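Workshop notebook, Fluvstead glaze room
8/23/21

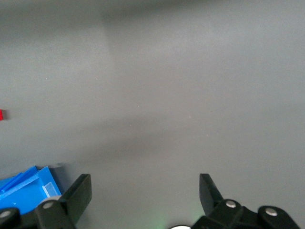 Grey worktop, a few specks of dust.

We use cookies to remember your settings. Accept / Manage

Celadon again. Jummai Ibrahim's batch out of the small kiln this morning, and the pinholing is still there on the shoulders of the tall bottles. Bowls fine. Tiles fine. So it's a vertical surface thing, or a thickness thing, or both. Rims a touch too yellow but I can live with that.

What we changed since last time:
- sieved twice through the finer mesh (was once)
- bisque taken slower over the last stretch
- glaze let down with 70 ml water per bucket, which made it nicer to pour but I think too thin for dipping

Did NOT change the clay. Should have. The Zesturholm stoneware has been odd since February, more grit, and it smells different when you open the bag. Jummai says the same. Got one old bag left at the back under the Jinano porcelain, marked with blue tape, please don't wedge it into anything else!!

Numbers for the record. Test tiles: 11 in this firing, all numbered on the back in iron oxide. Tile 4 number has burnt off so I'm going by the chip in the corner. Soak held at 742 on the way up in the bisque to burn the carbon out, then on as normal. Bucket weight before dipping not taken, forgot. Take it next time.

Tile notes, quick:
1 and 2, single dip, pale, clean.
3, double dip, good depth, best colour of the lot.
4, double dip with longer hold, crawled at one edge.
5 to 8, poured. Streaky. 6 is worst. 8 I quite like but can't see us repeating it.
9, brushed, three coats, no.
10, from the Osagie recipe with the extra whiting. Glossier, bit glassy, runs. Foot stuck to the shelf, ground it off.
11, same as 10 but on the old clay body. No pinholes at all. Hmm.

So tile 11 says clay. But one tile isn't much to go on and it was on the bottom shelf, where it runs cooler. Want to do the pair again side by side on the same shelf before I go moaning to the supplier.

Next firing:
- two bottles old clay, two bottles new, same glaze, same dip, same shelf
- cones top and bottom, I keep saying this
- mix a fresh bucket, the current one has somthing in the bottom that won't stir out
- 110 g of the ash is left in the jar, enough for one small mix. Don't use it up on tests

Jummai wants to try wiping the bisque down with a damp sponge first. Says the dust in the grit holes is half the trouble. Worth doing on one of each, label them S.

Shelf 3 needs kiln wash before anything else goes on it. The edge where tile 10 ran is still sharp, mind your hands. Also the lid on the whiting bin has split and teh damp's getting in, tape for now.

Order: wax resist, sponges, the wide brush (the hake is shedding into everything).

Jummai has the kiln key till the bottles are dry. Bottles to be thrown this week, trimmed next, so no firing before then whatever the board says.

Page last updated 2 days ago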